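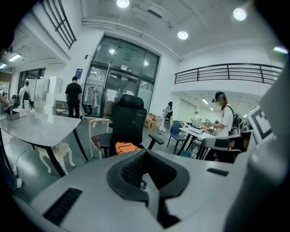 Geltura, the regional pension administrator based in Parnberg, has employed its own workplace health advisers for 25 years. The service began with a single part-time post and now has three advisers, who look after the working conditions of 1,345 employees at the head office and at the Abdella branch across the river. Eldana Gashaw has led the team for most of that time. Much of what she is asked about concerns the most ordinary object in any workroom, the office chair, and the standard pattern is familiar to anyone who has worked at a desk: black mesh, a tall backrest, padded armrests, and quite often a bag on the seat, like the orange one here. Ms. Gashaw spoke with the staff bulletin about how assessments are carried out, what has changed with the move to shared desks, and why she would like employees to contact her team sooner than they do.

The service completed 445 individual assessments last year. Most were requested by employees themselves, and the remainder by managers or by the human resources office following a period of sick leave. Ms. Gashaw regards the share of self-referrals as the most useful figure in her annual report. "When I started, people came to us with a letter from a doctor," she said. "They had been in pain for months. Today someone will write and say that their neck is stiff on Thursdays and could we come by. I would much prefer that message to the letter."

An assessment takes place at the employee's usual desk and lasts between half an hour and an hour. The adviser does not begin with the furniture. "I ask what the person does all day, and in what order," Ms. Gashaw explained. "Somebody in claims reads on the screen and types very little. Somebody in correspondence types for hours. Somebody in the call group turns to the left every few minutes to look at the second screen. If I adjusted the chair before I knew that, I would be adjusting it for a person I had made up."

She then asks the employee to work normally for several minutes while she watches from the side. People tend to sit up very straight at first, she said, and she waits until they forget she is there. She looks at the height of the elbows, the distance to the screen, whether the feet are flat on the floor, and where the telephone and the papers are kept. Notes are written up the same day and sent to the employee, who decides whether a copy also goes to the manager. Medical details are never included in that copy.

In her experience, new equipment is needed in a minority of cases. Most chairs issued by Geltura can be adjusted in seat height, seat depth, armrest height, and back tension, and many employees have only ever used the first of these. Seat depth is the one she most often corrects. When the seat is too deep, a shorter person slides forward to reach the floor and loses contact with the backrest altogether. "They tell me the chair has no support," she said. "The support is there, a hand's width behind them. We move the seat in and the complaint is gone by the end of the week, or it isn't, and then we look further."

Armrests cause more disagreement. Some advisers recommend removing them, and Ms. Gashaw held that view early in her career. She now leaves them in place unless they prevent the chair from being drawn up to the desk. Set at the right height, she said, they take the weight of the arms during reading and telephone work. Set too high, they push the shoulders up toward the ears, and employees generally do not notice that this is happening.

The introduction of shared desks in the Parnberg head office has made the work more complicated. Employees in four departments no longer have a fixed place and reserve a desk through Ukon, the internal booking system. The health service was consulted before the change and raised two objections in writing. The first was that adjustments made for one person would be undone by the next. The second was that employees with an existing recommendation would feel obliged to explain themselves to colleagues every morning.

The second point was resolved when Ukon was extended to allow a desk to be held for a named person without a reason being displayed. The first has not been resolved to Ms. Gashaw's satisfaction. "We printed a card with the four settings and fastened one to every desk," she said. "I believe the cards are good. I also believe that a person who arrives at ten minutes to nine with a meeting at nine does not read a card. She sits down in whatever shape the last person left the chair." Her team now offers a short session for new employees in which each participant finds his or her own settings and writes them down. The session was optional until last June and has since been part of the induction program.

Asked about standing desks, Ms. Gashaw was measured. Geltura has installed height-adjustable desks as older ones have been replaced, and she supports the policy. She does not support the belief, which she encounters regularly, that standing is healthy and sitting is harmful. Standing still for a whole afternoon produces complaints of its own, chiefly in the feet and lower back. She advises employees to change position before they feel the need to, and to attach the change to something that already happens in the day, such as a telephone call or the arrival of the mail.

"I had an employee at Abdella who stood from eight until noon because he had paid attention to an article," she recalled. "He was very disciplined and he was in a good deal of discomfort. I asked him to be less disciplined. We agreed he would stand for calls and sit for everything else, and he kept to that."

The Abdella branch presents its own difficulties. The building was converted from a print works, and the upper floor has large windows facing south and west. Glare on the screens was the leading cause of complaint there for several years. Employees had responded by turning their monitors away from the light and then turning their bodies to follow, so that a problem with the windows reached the health service as a problem with backs. New blinds were fitted on the west side first. The south side is to be completed when the budget allows, and Ms. Gashaw has asked for it to be given priority.

Work from home falls partly outside the service's authority. Geltura lends a screen, a keyboard, and, upon recommendation, a chair to employees who work from home for two or more days a week. Advisers do not visit private homes. They conduct the assessment by telephone, with a questionnaire completed in advance. Ms. Gashaw considers this arrangement acceptable though incomplete. "People are embarrassed about the kitchen table," she said. "They describe it as a desk. I have learned to ask what else the desk is used for, and then we have an honest conversation about dinner." For employees who have no separate space, she recommends a separate keyboard above any other purchase, as it allows the screen of a portable computer to be raised to eye level on a few books.

She was reluctant to name the most common mistake made by employees, and readier to name one made by managers. A request for an assessment is sometimes treated as a request for furniture and is held back until the next round of purchasing. The two are separate. An assessment carries no cost to the department, and any equipment recommended by the service is paid for from a central fund. Managers are not required to approve an assessment and may not refuse one. "I would ask them simply to pass the message on the same day," she said.

The service is currently preparing a revised edition of its guide to desk work, the first since shared desks were introduced. The new edition will be shorter, and the drawings have been redone to show people of different heights. A chapter on vision has been added following a rise in questions about progressive lenses, whose wearers often tip the head back to read the screen through the lower part of the glass. Lowering the screen helps in many cases, and the guide will say so on its first page at Ms. Gashaw's insistence.

Employees may request an assessment through Ukon, under "Health and Safety," or by calling the service directly. The next open sessions on chair and screen adjustment begin on March 16, 2026, in the ground floor training room in Parnberg. Dates for Abdella will be posted at the branch entrance once the room has been confirmed.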